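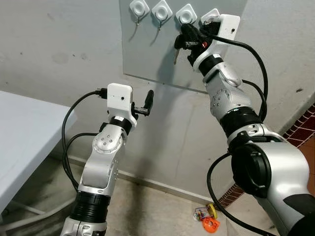
El tablero de las llaves, turno de tarde.

Abro hilo porque me preguntáis mucho cómo va lo del robot en Grurine. Llevo siete años en recepción y las llaves eran cosa mía. Todas. "Oye, ¿la del almacén?", 60 veces al día.

2/ Ahora las coge y las cuelga él. Cuatro ganchos adhesivos en la pared y dos brazos plateados. El mando negro con la llave colgando es el que más sale, y ahí lo tenéis con él en la pinza.

3/ ¿Es rápido? Uf, no. Yo tardaba menos con el teléfono en la oreja. Pero apunta cada préstamo, y en diciembre fueron 368. Antes eso iba en una libreta que Evaristo se llevaba a casa sin querer (te quiero, Evaristo).

4/ Lo que me ha cambiado: ya no me levanto cada dos por tres y por fin atiendo a la gente que entra. Lo malo es que casi nadie pasa a charlar. Venían por la llave y se quedaban cinco minutos, y eso lo echo de menos.

5/ Kolbrún, de mantenimiento, lo lleva peor. Dice que a mí podía pedirme una llave "solo un momentito" y a este no hay manera de liarlo jajaja

6/ Me han ofrecido el curso para configurarlo yo. Empiezo el mes que viene, ya os contaré.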